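Gripper Comparison in Simulation: Frequently Asked Questions
Wurnitine project pages
Maintained by Kátia Peixoto. Last revised 2021-10-03.

Which grippers are covered?
Two: the stock parallel-jaw hand and the Stimlow three-finger adaptive hand. The Evangelista suction head was dropped in March after its contact model proved unstable on curved surfaces. Its configuration files remain in the repository but are not maintained.

Why run the comparison in simulation first?
Resets are cheap and object poses can be repeated exactly. Hardware runs follow only for grasps that pass here.

Which arm is used?
The Franka Emika arm on a fixed pedestal beside the dining table. The arm does not change between grippers. Only the end effector, its mass properties and the tool center point are swapped.

How many trials make up a run?
100 per gripper per object set. Seeds are stored with the results, so both grippers see the same layouts.

What counts as a successful grasp?
The object is lifted clear of the table and held for 20 seconds of simulated time. Contact with another object during the lift is logged but does not fail the trial.

What is the current result?
The parallel-jaw hand completed 71 trials on the household set. Numbers for the three-finger hand are being rerun because Marcelino Brandão found a wrong friction value in its fingertip material. Please do not quote the older table.

Which controllers are supported?
Joint impedance and Cartesian position. All published results use joint impedance. Cartesian position runs are accepted if the gains file is attached.

Can I add my own objects?
Yes. Supply a watertight mesh, a collision mesh made of convex parts, and a mass in kilograms. Meshes with thin fins, stems or handles need a finer convex split, or the fingers will close on empty space around them.

Does the camera position affect the results?
Not for the scripted grasps, which read object poses directly from the simulator. It does for the learned policies. Use the extrinsics in the Gamedden camera file and leave the field of view alone.

My gripper jitters when it closes. What should I change?
Halve the physics time step first. If the jitter remains, check the finger inertia values; exporters often write zeros.

Why does the arm stop short of objects at the far side of the table?
The planner rejects poses close to full extension. Raising the reach limit is possible, but those runs must be labeled and are kept out of the main comparison.

Who do I contact?
Jeferson Bragança for the simulator and scene files, Lucimara Teixeira for hardware runs.

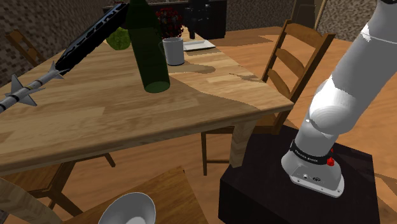

Scene file changes are merged once per release. Requests that arrive after the freeze go into the next one, and results from different releases should be reported in separate tables.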